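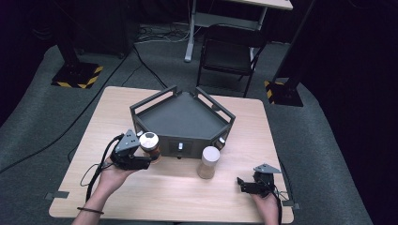
É possível trocar a bateria de um Drodum fora da rede oficial sem perder funções? O telefone liga e faz chamadas, mas deixa de mostrar o estado da bateria e passa a carregar mais devagar, até que alguém com acesso aos servidores da marca autorize a peça nova.

A Drodum prometeu em janeiro que isto ia mudar. A ferramenta chama-se Sustelon, foi apresentada como "abertura total à reparação independente" e, segundo o comunicado, permitiria a qualquer oficina registar baterias, ecrãs e câmaras sem pedir licença a ninguém. Passados uns meses fui falar com Lorena Cabral, que repara telemóveis há bastante mais tempo do que a Drodum os vende, para saber o que sobrou da promessa.

Recebeu-me às nove da manhã, antes de abrir a loja, com o programa instalado num portátil velho. "Vai ver que pede logo o número de série", avisou. Pediu. Depois pediu a morada, o número de contribuinte, o nome do fornecedor da peça e uma fotografia da fatura. "A peça é original. Tirei-a de um aparelho igual, com a placa morta. Fatura de quê? Do telefone que me venderam para peças?"

O pedido ficou pendente. Perguntei-lhe quanto tempo costuma demorar a resposta. "Já tive uma em meia hora e já tive outra que nunca veio. O cliente não percebe esta diferença, e eu também não." Desde que aderiu ao programa submeteu 70 pedidos e viu 31 aprovados. Os restantes foram recusados ou continuam à espera, e as recusas trazem sempre a mesma frase: "componente não elegível". Nenhuma explica o motivo.

A Drodum diz que o registo existe para travar o mercado de peças roubadas. É um argumento que merece ser levado a sério e Lorena Cabral não o despacha. "Claro que há peças roubadas. Eu própria já recusei ecrãs que me quiseram vender à porta. Mas para isso bastava-lhes publicar a lista dos números bloqueados. Eu consultava, estava limpo, montava. O que eles fizeram foi pôr-me a pedir autorização para tudo e guardar os dados dos meus clientes pelo caminho."

Quis confirmar esta última parte. O contrato de adesão, que ela me deixou ler, autoriza a marca a contactar "para fins de qualidade" o proprietário de qualquer aparelho registado. Dois clientes dela receberam mensagens depois de uma reparação, com uma proposta de retoma para um modelo novo. Pode ser coincidência. Perguntei à Drodum e a resposta, assinada por Amirhossein Ghorbani, da comunicação da empresa, fala em "acompanhamento do ciclo de vida do produto" e não menciona as mensagens.

Também perguntei quantas oficinas independentes usam o Sustelon. Aqui a empresa foi mais generosa: 1488 adesões. O número impressiona até se perguntar quantas dessas oficinas conseguiram registar uma peça, e essa resposta não chegou, apesar de eu ter insistido duas vezes. Lorena Cabral encolhe os ombros. "Eu estou nesses 1488. O meu colega da rua de baixo também está, e desistiu na primeira semana. Continuam a contá-lo, aposto."

Há quem veja a coisa com melhores olhos. Golshifteh Rostami escreve software de diagnóstico na Hivico e ajudou a testar a primeira versão da ferramenta. Por telefone, defendeu que o problema é de juventude. "Uma base de dados destas nunca nasce completa", disse. "Faltam lotes inteiros de baterias antigas, e o sistema recusa o que não conhece. Com o tempo, vai conhecendo." Perguntei-lhe se não seria mais sensato aceitar o que não se conhece e recusar apenas o que se sabe roubado. Fez uma pausa. "Seria outra opção de desenho. A decisão não foi nossa."

Contei isto a Lorena Cabral, que se riu. "Opção de desenho, pois. A opção foi o telefone ficar pior do que estava até eles dizerem que sim."

O que o telefone faz, entretanto, é o que mais a irrita. Com a bateria por registar, o aviso "peça desconhecida" aparece no ecrã bloqueado durante cinco dias e depois muda-se para as definições, onde fica para sempre. O carregamento rápido desliga-se. A marca fala em segurança, e nas baterias de má qualidade essa conversa até faz sentido. Ela pôs-me à frente dois aparelhos do mesmo modelo e trocou as baterias de um para o outro, ambas de origem. Os dois passaram a mostrar o aviso. "Diga-me qual delas é a perigosa."

Não soube dizer. A Drodum, a quem descrevi a experiência, respondeu que a troca entre aparelhos "não corresponde a um cenário de utilização previsto".

Convém notar que Lorena Cabral tem interesse no assunto. Vive disto, cada pedido recusado é um cliente que reclama, e seria estranho que elogiasse quem lhe complica o trabalho. Ela própria o admite. "Se quiser desconfiar de mim, desconfie. Mas peça-lhes os números das recusas e veja se lhos dão."

Outra marca, a Nazari, escolheu um caminho diferente e deixa calibrar a bateria a partir do menu do próprio telefone, sem conta nem ligação à rede. Lorena Cabral mostrou-me como se faz e demorou menos do que a preencher a morada no formulário da concorrente. Também não é um paraíso: o leitor de impressões digitais continua trancado e os ecrãs vendem-se colados à moldura, a um preço que convida a comprar outro telemóvel. "Não lhes dou medalha nenhuma", diz. "Mas a bateria, que é o que as pessoas mais trocam, resolvo-a aqui ao balcão."

Pergunto-lhe se aconselha os clientes a evitar a Drodum. Diz que não aconselha marcas, que as pessoas compram o que a operadora lhes oferece com o tarifário e só aparecem quando a bateria já não chega ao almoço. O que faz é explicar tudo antes de abrir o aparelho: o aviso, o carregamento lento, a espera. Alguns desistem e vão à rede oficial, onde a mesma troca obriga a deixar lá o telefone. Outros encolhem os ombros e avançam. "Há uma senhora que anda com o aviso há meses e nem repara nele."

A Drodum anunciou entretanto uma segunda versão do Sustelon, com "critérios de elegibilidade alargados". Pedi os critérios. Ghorbani respondeu que serão conhecidos "em momento oportuno".

Quando saí, o pedido da manhã continuava pendente.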